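Progress report to the program office, Plellier
Project: Skimeck pick-and-place trial, Clinudau site
Date: 2025-05-31

Summary
The trial is on schedule. Since the last report the bench team has moved from single blocks to mixed play food in the toy kitchen. We have logged 688 grasp attempts in the refrigerator section against a target of 2000. Operator hours on the arm are within plan.

Work at the kitchen
Most sessions now start with the upper refrigerator door open and the fruit piled on the lower shelf. Piles are harder than single items. The banana tends to lie over the other pieces and the gripper pushes it before it reaches anything else. We changed the approach path twice and settled on coming in from the front. 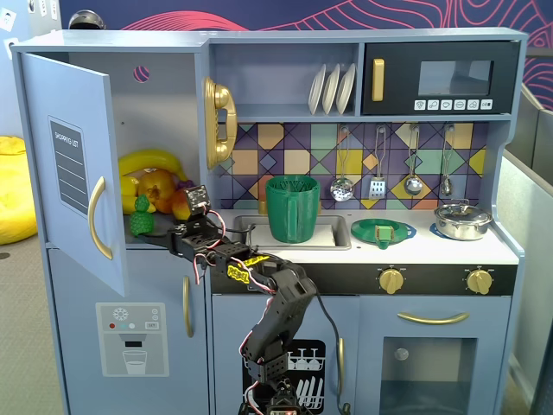 Setup between runs used to be done by whoever was free. It is now a fixed duty that rotates every 30 attempts, and the person on it also writes the log. Two operators asked for this in the spring. Before the change, one of them was resetting the shelf for most of a shift and had no time at the controls.

Changes for staff
The packing line at Sinaga will take the first working cell in August if the trial meets its target. The 39 people on that line have been told that the cell covers sorting of loose produce and that hand packing stays as it is. Job descriptions for the sorters are being rewritten to include clearing jams, checking rejects and restarting the cell. Training time is paid and falls inside the shift. Pay grades for the new duties are not settled and we need a decision from Plellier before the training dates go out.

Grip on uneven surfaces
Bumpy pieces still slip more than smooth ones. Closing the fingers more slowly has helped a little. We will try softer finger pads next and repeat the same set of attempts so the numbers can be compared. 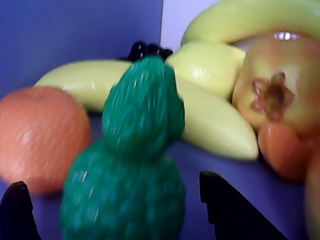
The sorters at Sinaga replied to the draft of this report that slips matter less to them than stops. If a piece drops, they said, they can pick it up, but if the cell halts they lose the pace of the whole line, and they want to know who is allowed to restart it and whether the halt counts against their rate. We have added both points to the open items.

Open items
Pay grade for cell duties: Plellier
Restart permission and rate rules: Sinaga site management
Finger pads: on order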